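Finding the site of a vanished stockade
2 min read

Oduor Kashindye
July 2, 2018

My great-great-grandfather enlisted at a small frontier post near Irport, and I'd love to stand where it was. The county history gives it one paragraph – log stockade, two blockhouses, abandoned after 27 years – and no location beyond "the bluff." I've walked that bluff twice and found a parking lot and a lot of poison ivy. Where would you look next?

Mwaipopo

Try the land survey notes before anything else! The surveyors wrote down whatever their lines crossed, so an old fort often turns up as "ruins" or "old clearing" with a distance from the section corner. I found a blockhouse that way, 30 miles from where the family story had put it.

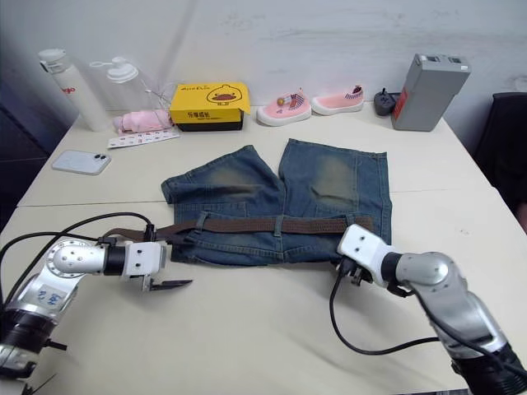

Check the date of the survey too. If it was run 70 years after the soldiers left, they may only have noted a cellar hole or a bit of ditch. And go back in late fall, once the leaves are down – humps in the ground show up so much better.

Hudis

pretty sure they moved it when the river shifted? my uncle always said so. might be thinking of a different fort

We use cookies to remember your settings. Accept | Manage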